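3.2 Recruitment and response

Households were drawn from the rate rolls of two neighbouring towns, Taltard and Plesent, in the winter before the new kerbside collection began. A letter was sent to 2,190 addresses, followed by a reminder card in June. Completed forms came back from 1,721 of them. Forms were coded by hand at the Testiswood office, and a second coder, Valentin Brunner, checked every entry against the paper original.

Respondents were asked how they dealt with food scraps, garden waste and small broken appliances in the preceding month. The wording followed the earlier Casado survey so that the two sets of answers could be compared, although the question on appliances was shortened after the pilot.

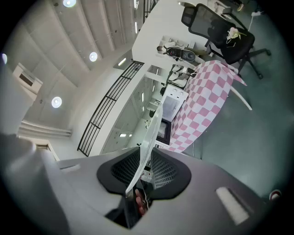 Figure 2. Indoor setting.

Renters were less likely than owners to reply, and the gap was wider in Plesent, where many flats share a single letterbox. We did not weight the results for this. Some renters wrote in the margins that bins were managed by their landlord - a answer the form had no box for - and these replies were coded as "other". Composting at home was reported more often by households with a garden, and the labour involved was the reason most often given for stopping.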